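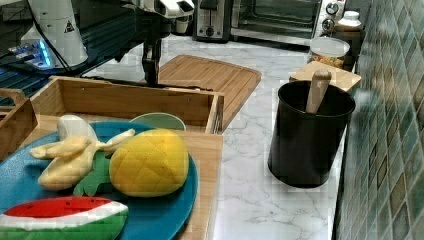 A worktop that is in use every day collects objects faster than it is cleared of them, and the usual remedy, a full clear-out, lasts until the next weekend. The method set out on this page works by position. Each item is assigned to one of three strips running parallel to the wall, and the strip is decided by how the item is used and how much clearance it needs. On a marble top with a toaster and a toaster oven at the back, a bamboo board lying flat and a black utensil holder towards the front, most of the assignments are already half made, and the work consists of correcting the remainder. The same method applies to laminate, timber or steel, apart from the section on cleaning, which is for marble only.

Before you start

You will need a tape measure, two microfibre cloths, a pH-neutral stone cleaner, a soft brush, a roll of masking tape and a pencil. Allow 60 minutes for a single run of worktop. Switch off and unplug any heating appliance and leave it until the casing is cold to the touch.

Read the manual for each appliance and write down the clearances given for the back, sides and top. Manufacturers differ. If the manual is missing, most can be found online under the model number on the rating plate, normally on the underside or the back.

Step 1. Measure the run

Measure the depth of the worktop from the wall to the front edge, then the length between fixed points (sink, hob, end panel). Mark every socket on a sketch. Note the power rating of each appliance beside the socket it uses. In the kitchen used to draft this page the toaster is rated at 935 W, which leaves it a minor load. The total drawn through a double socket should stay under 3000 W, and two heating appliances on one double socket can exceed that when run together. Where they do, use separate sockets. Do not use an extension lead lying on the worktop.

Step 2. Mark the strips

Run masking tape along the worktop to divide it into a back, a middle and a front strip. The back strip is as deep as the deepest appliance plus its rear clearance. The front strip is a hand's width. The middle strip is whatever is left, and this is the working area. If it is too shallow to take your largest chopping board, an appliance has to come off the worktop altogether.

Step 3. Place the heating appliances

Heating appliances go in the back strip, controls facing forward. Set the toaster so that nothing overhangs the slot, including the underside of a wall cupboard if the manual forbids it. A toaster oven needs free space above and at the sides, and its door must be able to open fully without meeting a board or a jar. Test this by opening it. The top of the oven is not a shelf.

If the oven has its knobs on the right, keep the side from which you reach them clear as well. Tall items placed directly in front of a control panel get knocked over.

Leads should drop behind the appliance and go to the nearest socket with no slack lying across the stone. Shorten the excess with a reusable tie, fastened loosely. Never wrap a lead round a body that gets hot.

Step 4. Place dry storage

Jars and clear containers also go in the back strip, on the side away from the heat. Cereal and nuts both keep badly next to an oven, nuts in particular, as the oils turn rancid sooner in the warm. Put the taller, less used vessel against the wall and the one opened daily in front of it. Containers with flat lids may be stacked two high. Rounded lids may not.

Labels are optional for clear containers. For opaque jars write the contents and the date of filling on a strip of tape stuck to the base. We have tried the Mikness chalk labels and they rub off when the jar is handled with damp fingers. The Tetus clip-on tags hold better but only fit a rim with a lip.

Step 5. Place the boards

One board stays out. It lies flat in the middle strip with its long side parallel to the wall. A second, smaller board may be kept out if it has a separate use, for example bread only, and in that case it goes to the far end of the run.

Lift each board after washing and stand it on edge until both faces have dried. A damp board laid on marble can leave a mark and will itself warp in time. Bamboo takes a thin coat of food-grade mineral oil when it begins to look dull. Wipe off the surplus and leave it overnight.

Step 6. Place the utensils

An upright holder should be heavy enough not to tip when a long spoon leans against its rim. Stand it where the front of the middle strip meets your stronger hand, on a felt or cork pad if the base is unglazed or metal. Load it with wooden and silicone tools only. Knives go in a block or a drawer.

Empty the holder every 2 weeks and wash the inside. Crumbs and water gather in the bottom.

Trays follow the same rule as holders. A tray is useful for grouping small items that have to be moved together when the stone is wiped. Do not let it become general storage.

Step 7. Clean the stone

Brush off crumbs first. Grit dragged under a cloth will scratch a polished finish. Spray the cleaner on to the cloth and work from the wall to the front, then dry with the second cloth. Vinegar, lemon juice and bathroom limescale removers must not be used on marble. They etch the surface, and the dull patch that results needs repolishing.

Check the sealant once a year. We do it in October. Put a teaspoon of water on the stone and leave it for ten minutes. If the patch has darkened when the water is wiped away, let the stone dry out completely and reseal it.

Step 8. Remove the tape

Leave the tape in place for a week of ordinary cooking. Anything that has crossed a line by the end of it is either in the wrong strip or does not need to be out. Move it, then peel the tape back slowly at a low angle. Residue comes off with warm water and a drop of washing-up liquid.

Text: Cristóvão Loureiro. Electrical notes checked by Kimutai Nzioka.
Last revised Mar 17, 2023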